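Storage and Order Picking, Course Handout
Unit 3: Bins, Totes and the Work Surface
9 October 2021

Please read this handout before the practical hour. It repeats what was said in the lecture and adds some points for which there was no time.

1. Why we begin with the bin

Many students want to start with routes and software. In this course we start with the container, as most picking mistakes are made in the last half meter, between the hand and the bin. A bin which is too deep hides small items. A bin which is too shallow lets them fall out when it is carried. For the Monti exercise we will use only open rectangular bins, without lid and without inside walls.

2. Words you should know

Bin: an open container that stays at its place on the shelf or on the table.
Tote: a container that travels with the order. The same box can be a bin in the morning and a tote in the afternoon, so the word describes the use.
Floor of the bin: the inside bottom. Do not mix it up with the floor of the room. In the last exam several answers became unclear for this reason.
Dead corner: a corner of the bin where flat items stay lying and are difficult to lift.

3. Placing the bin

Put the bin with the long side toward you. Leave a strip of table free in front of it, at least one hand wide. You will need this strip to put down an item that you picked wrongly. Never put it back with your eyes already on the next line of the list.

The color of the bin also matters. Gray is common in storage rooms and most goods can be seen well against it, but dark rubber parts and gray plastic parts cannot. If your list has such parts, ask for one of the light bins from the Trimeck shelf.

4. Filling and emptying

Heavy items go in first and lie flat. Long items lie along the wall. When you empty a bin, begin in the corners and finish in the middle. Beginners do the opposite: they take what is easy, and at the end the corners are still full and the time is over.

For the exercise the order list is number 127, and the bin label is 1039. Write both numbers on your sheet before you touch anything. A sheet without numbers will be returned to you without marks.

5. Reach

Reach is the distance from the shoulder to the farthest corner of the bin. Whatever comes in over the wall of the bin also covers a part of it from view, and this part has to be remembered or checked again from the other side. Look from the side and from above before you decide that a bin is empty.

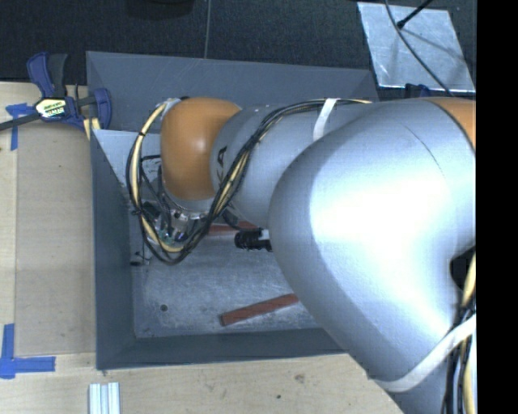

Figure 2. Gray bin on a light wooden work surface, approached from the right.

For your sheet, make a simple drawing of your own bin from above. Mark with a cross the corner that is farthest from your shoulder, and shade the area which your forearm covers when you reach to the left half.

6. Homework for January

Read the Catell chapter on container sizes, without the tables. Then answer in two or three full sentences: which items in your home kitchen would be badly stored in an open bin, and what would you change? Bring the answer on paper. The Giker scales will be needed in the first hour after the break, so please come on time.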